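How to Apply to a Teacher Training College Without Losing Your Mind
Posted by Bindu Nair, February 14, 2023
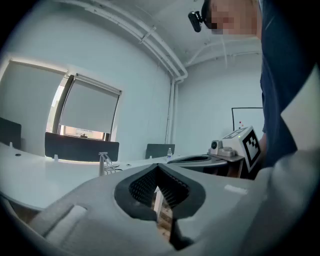
Two gray grippers, one of them lying on its side.

Every January my inbox fills up with notes from people who want to start a teaching degree and have no idea where to begin. I was one of them once (my first application went in with the wrong program written on it, and I only found out from a very kind lady at the front desk), so I'm always happy to go through it again. I'll use Poojary College as my model, as that's where I studied, but most of the colleges near Rukville work much the same way.

Before you start

Set aside a whole evening for gathering papers. You will want your high school and college transcripts, a photo ID, two letters of reference, and proof of any classroom hours you already have. Scan everything in one sitting and give the files plain names with your last name first.

Step 1: Check who the college answers to

Look up which university grants the degree and whether the state accepts it for a teaching license. Both should be on the college's own website, usually tucked away under "About" or "Approvals." If you can't find them, call and ask. Then look at the state's list as well and see that the two match.

Step 2: Pick your program

Poojary has an elementary track and a secondary track, and you can't switch after the first term. Read the course lists side by side. The secondary track took 135 students in my year and the elementary track only 79, so if you have your heart set on little ones, get your form in early!

Step 3: Ask for your letters

Give your referees at least 14 days, and send them a short note about why you want to teach. My old supervisor, Stela Zamfir, told me she wrote a much better letter once she had something to go on.

Step 4: Write the statement

This is the part people dread. Start with one real moment – a lesson you helped with, a child you tutored, a teacher who got through to you – and go on from there. Leave out the quotations. Read it aloud to somebody before you send it.

Step 5: Fill in the form and pay

The fee was $100 when I applied. Save the receipt as a PDF, and write down your application number somewhere other than your phone.

Step 6: Get ready for the interview

Mine was with Remzi Bilgin, and we mostly talked about what I'd do with a noisy class after lunch. Bring a simple lesson idea you could explain in a few minutes. If you're coming in by bus, get off at Gadivbridge and walk up the hill, and do wear comfortable shoes.

If you are put on the waiting list, write back and say you'd still like the place. I've known people get the call the week before classes began.

Next time: how to plan your first practice lesson.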